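Section 6 – Trying out the two hand grippers on a tabletop

Read section 5 first if the grippers haven't been charged. This section is for comparing finger pads and grip settings on small household stuff, before anything goes on the Sellen arm. Written by Omid Mohammadi, checked by Urmas Kuusk in May. Corrections to Urmas please, not to me.

6.1 What you need

Two hand grippers, same firmware on both. Check this. Mixed firmware gives you numbers you can't compare.
One table, any table, as long as it doesn't rock.
One big open bin.
Small items, mixed: soft, stiff, shiny, slippery. Whatever is in the drawer.
The Lim logger on a laptop, or on the Etstead controller if you have one.
Both USB cables. The short one is no good here, it pulls at the wrist.

6.2 Setting the table

1. Bin toward the back. Items in front, along its base. Leave bare table between the items and you, enough for both grippers to open fully.
2. Don't tidy the items into a grid. Let some overlap. A test where everything stands apart tells you very little about the fingers.
3. Route the cables off the sides of the table. Not across the front.
4. Power on, left first, then right. Wait for the steady light on each.
5. Open and close both fully, empty. Listen. A click at the end of travel is fine, a grinding noise is not – stop and see 6.6.

CAUTION: keep hair, sleeves and fingers out of the linkage when it closes. The pins on the arms will nip you.
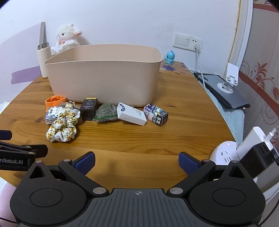
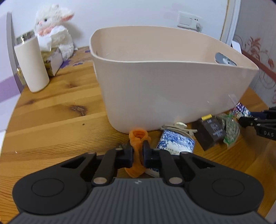

Soft items come first in the running order. They show up bad pad alignment quickest and they don't hurt anything when dropped. Start with something like the crumpled orange piece held between the fingers, pinched near its middle, and only then go on to boxes. With cloth and rubber the middle pinch is the one to log. Pinches at the end count as a separate grip, code E, don't mix them in or the averages go funny.

6.3 First run, single gripper

1. Set grip to 30. This is the starting value for everything soft.
2. Start the logger. Say the item name out loud, the logger keeps the audio.
3. Close on the item slowly. Stop when the force bar moves.
4. Lift straight up, clear of the rim of the bin. Hold for a slow count of 5.
5. Lower into the bin and open. Don't fling it. The release is logged too.
6. Mark the grip good, slipped or missed. Slipped means it moved in the fingers, even if it never fell.
7. Same item again with the other gripper. Same settings, same hand if you can manage.

Note – if an item folds over on top of the fingers, leave it. Do not straighten it with your free hand during a run. The camera needs to see what the fingers really did.

6.4 Second run, two grippers

1. One person, one gripper in each hand. Two people works but the timing is all over the place.
2. Pick with the right, pass to the left over the bare table, drop in the bin. Then swap sides.
3. Keep the idle gripper out of the middle of the other one's camera view. A bit of it at the side is OK, the labeling tool can cope.
4. Stiff boxes: raise grip to 100 and take them by the narrow sides. If the carton starts to bow, come down.
5. Crinkly bags: low grip, take the top fold. Bags give the most slips of anything we tried, so do each one more than once.

CAUTION: never run 100 on anything soft or on your own finger to "see what it feels like". Urmas did. Don't.

6.5 Comparing pads

Swap one pad set at a time. Change both sides of the gripper togther, never left finger only. After each swap:

1. Wipe the pads with a dry cloth. No alcohol, it makes the texture shiny.
2. Close empty and look from above. The faces should meet flat. A wedge of light at one end means the pad is not seated.
3. Zero the force bar.
4. Write the pad name in the logger BEFORE the first pick. Not after. Adding it later means going through all the files by hand.
5. Repeat 6.3 with the same items in the same order.

The textured pads did better for us on fabric. On smooth boxes hardly any differnce, and the plain ones were easier to clean. Your items may say otherwise, so run your own before ordering a full set.

6.6 If something goes wrong

Gripper opens but won't close: low battery, or the cable is half out. Reseat it.
Grinding at end of travel: look at the linkage pins. A raised pin goes back in with thumb pressure, power OFF. If it comes up again, send the unit back.
Force bar jumps around with nothing held: zero it. Still jumping, swap the cable.
Logger freezes: stop both grippers, close it, start over. The last run is lost – sorry. Fix is planned.
Left and right swapped in the log: they were powered on in the wrong order. Rename the run, add SW at the end.

6.7 When you finish

Open both grippers halfway before power off. Fully closed overnight leaves a dent in the pads. Copy the log off the laptop the same day. Pads go back in the labeled bag, grippers in the case, pin side up. Arm mounting is section 7.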